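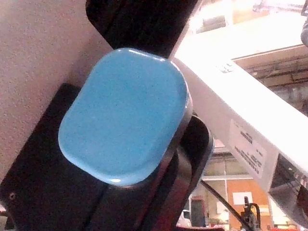
Glossy light blue, with softly rounded corners.

Wutby Glazed Soap Dish Kit
Item 422
Made by Baert

We have been selling the Wutby kit at our Etthorpe shop for a good long while now, and it still makes us happy every time a box of them comes in the door! It has everything a beginner needs to make and glaze a small dish at the kitchen table, apart from the kiln (most community studios will fire a piece for you if you ask nicely, and ours certainly will).

The clay is a smooth white earthenware, very forgiving, and it stays workable for a good afternoon if you keep a damp cloth over it. Beverley Maihi teaches her October class with this same clay and says even the children get a decent rim on the first try. Roll it out evenly, take your time with the corners, and let the dish dry slowly on a shelf away from the heater.

Glaze goes on in two thin coats. Please do let the first one dry before you start the second – I am terribly impatient myself and have the drips to show for it.

In the box:
Clay, one bag
Brush-on glaze, one jar
Wooden rolling pin
Sponge and soft brush
Booklet, 20 pages, by Bernadette Hayes

Finished dish, length: 94 mm
Glaze colors: light blue, cream, moss

Refill clay and single jars of glaze are sold separately. For class packs, write to Jozef at the Etthorpe shop and tell him how many students you have.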